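Storage boxes and cases: your questions

Plain answers about plastic boxes, lidded cases and what people expect of them. We don't sell any.

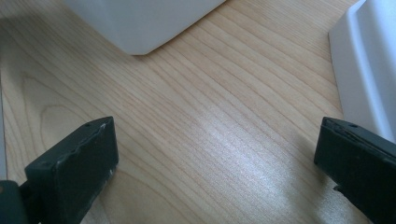
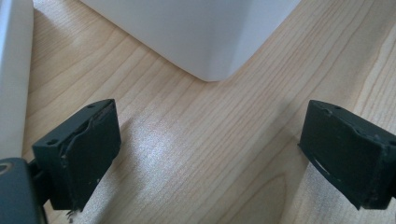
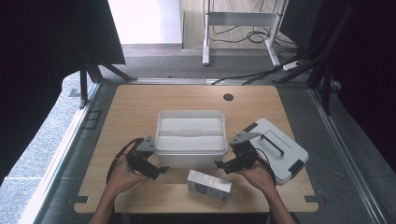

Photos: Genalyn Faardo Maglaya / Onolon

Do I need a matching set?
No. Shops love a set. Buy one box, fill it, then see if you still want the other five.

Is see-through plastic worth paying for?
Slightly. Frosted walls tell you there's something in there, seldom what. A label does more.

Box or carrying case?
If it stays on a shelf, a box. A case with a handle costs more, and most of them get carried once. Check the latches in the shop, several times over.

Will plastic scratch a wooden table?
Makers say not. Grit underneath will, so lift the box and don't drag it.

Should I keep the small cartons things come in?
Until the guarantee runs out. After that we've yet to hear a good argument.

What about "24-litre" claims?
Ask whether that is filled to the brim. Lovely Salazar measured one for us in January and got nearly 24, with the lid off.

Can I send in a question?
Yes, to Capucine Guérin, who will probably disagree with you.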